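Guide d'utilisation Prireo – Pendule et planche de radiesthésie
Section 3. Première mise en service
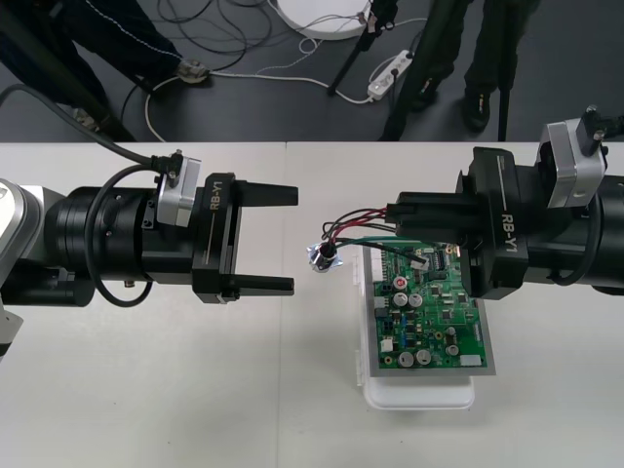

Nipon Boonchu signale qu'il a sauté la purification et que son pendule tournait dans le même sens à chaque question. Reprenez dans ce cas à l'étape 1.

1. Passez le pendule sous l'eau claire et séchez-le avec un chiffon doux. Les modèles en sélénite se nettoient à sec, à la fumée de sauge.
2. Posez la planche à plat, le nord du cadran vers le nord. Éloignez téléphone et bijoux aimantés.
3. Tenez la chaîne entre le pouce et l'index, coude appuyé, en laissant pendre 3 longueurs de phalange.
4. Demandez à voix haute le signe du « oui » et attendez un mouvement net. Faites de même pour le « non » – sans balancer la main.
5. Notez les deux signes au dos du livret Suksawat fourni.

Remarque : la graduation extérieure de la planche (0 à 40) sert uniquement aux questions de durée, en jours. Voir section 5.

Attention : n'utilisez pas le pendule pour une question de santé ou pour modifier un traitement. Consultez un médecin.

Attention : l'améthyste pâlit au soleil. Rangez le pendule dans sa pochette après chaque séance.

Si aucun mouvement n'apparaît, arrêtez et recommencez le soir, après 20 heures.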